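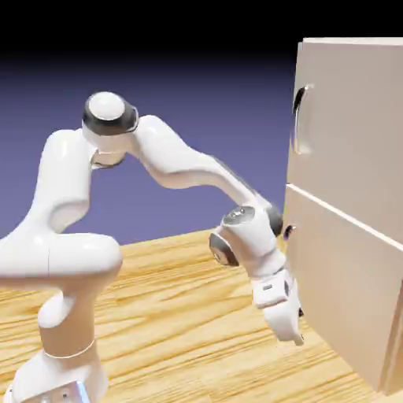

읽는 시간 4분

제목: Re: [회원메일] 8월 공용 서가 정리와 대출 장부 문제

안녕하세요. 지난번 메일에 답이 늦었습니다. 장부를 직접 대조해 보고 쓰려다 보니 시간이 걸렸습니다.

Hsiu-ying Siu 님이 쓰신 글:
> 8월 중에 공용 서가를 한 번 정리했으면 합니다. 지금 장부에는
> 대출 중인 책이 59권으로 적혀 있는데, 서가에 꽂혀 있는 책 중에도
> 장부에 대출 중으로 남은 것이 보입니다. 반납할 때 줄을 긋지 않고
> 그냥 꽂아 두신 경우 같습니다.
>
> 그리고 Pedlow 총서는 번호순으로 둘지 저자순으로 둘지 아직
> 정하지 못했습니다. 저는 번호순이 낫다고 봅니다. 표지가 다 비슷해서
> 저자 이름으로 찾으면 한참 걸립니다.
>
> 장부를 표 파일로 옮기자는 얘기도 있었는데, 의견 있으시면
> 이 목록으로 보내 주세요.

먼저 장부 건입니다. 저녁 7시쯤 가서 서가와 장부를 한 줄씩 맞춰 보았습니다. 59권 가운데 실제로 나가 있는 책은 41권입니다. 나머지는 모두 서가에 있었고, 해당 줄에 연필로 표시해 두었습니다. 이견이 없으면 다음에 갈 때 볼펜으로 긋겠습니다.

41권 중에 2권은 빌려 간 분 이름을 읽을 수가 없습니다. 하나는 Bielecka 출판사의 제본 안내서이고, 다른 하나는 하천 식물 도감 하권입니다. 도감은 상권만 남아 있으니 혹시 댁에 있는지 한번 살펴봐 주십시오. 늦게 가져오셔도 벌금은 없습니다. 제본 안내서는 절판이라 다시 사기도 어렵습니다.

Pedlow 총서는 저도 번호순에 찬성합니다. 전부 24권이고 위에서 둘째 칸에 빠듯하게 들어갑니다. 다만 7번과 8번은 판형이 커서 세워서는 안 들어갑니다. 지금처럼 눕혀 두고, 제자리에는 두꺼운 종이를 끼워 '아래 칸에 있음'이라고 적어 두면 될 것 같습니다. 예전에 누가 억지로 밀어 넣어서 8번 책등 위쪽이 조금 찢어졌습니다. 수선용 한지는 제가 가지고 있습니다.

분류표 색깔도 이참에 정하면 좋겠습니다. 지금은 역사와 지리가 둘 다 초록색이라 자꾸 섞입니다. 지리를 노란색으로 바꾸자는 것이 제 생각입니다. 역사 쪽이 훨씬 많으니 지리 쪽만 바꾸는 편이 손이 덜 갑니다. 스티커는 전에 쓰던 Torkix 것을 그대로 쓰면 됩니다. Plodari 제품도 써 봤는데 여름에 끈적해져서 옆 책 표지에 달라붙었습니다. 이미 붙은 것은 드라이어로 살짝 데운 다음 천천히 떼면 자국이 덜 남습니다. 코팅이 안 된 표지에는 하지 마세요.

표 파일로 옮기는 문제는 조금 다르게 생각합니다. 파일은 검색이 되니 편하지만, 책을 빌리는 자리에서 바로 적기는 종이가 낫습니다. 종이 장부는 그대로 두고 한 달에 한 번 파일로 옮겨 적으면 어떨까요. 옮기는 일은 제가 연말까지 맡을 수 있습니다. 파일에 넣을 항목은 책 제목, 번호, 빌린 분, 빌린 날, 돌아온 날이면 충분하다고 봅니다. 전화번호는 넣지 않았으면 합니다. 목록에 첨부로 돌아다니게 될 텐데 그런 것까지 들어가 있으면 곤란합니다.

기증 도서 상자도 아직 현관 옆에 그대로 있습니다. 대충 열어 보니 여행 안내서가 많고 대부분 오래된 판입니다. 지도가 따로 접혀 들어 있는 것만 골라 두고 나머지는 가져가실 분을 찾았으면 합니다. 필요한 분은 정리하기 전에 와서 먼저 보셔도 됩니다. 습기가 찰까 봐 상자 밑에 나무판을 받쳐 두었으니 옮기시더라도 판은 그대로 놔두세요.

정리하는 날은 오전 10시에 시작하면 점심 전에는 끝날 것 같습니다. 날짜는 Hsiu-ying 님이 정해 주시면 맞추겠습니다. 마른걸레와 연필은 있고, 목장갑은 각자 가져오시면 됩니다. 맨 위 칸은 먼지가 많습니다.

그럼 날짜 정해지면 알려 주십시오.

추신. 장부 맨 뒷장에 붙어 있던 열쇠는 제가 서랍 안쪽으로 옮겼습니다. 테이프가 떨어져 있었습니다.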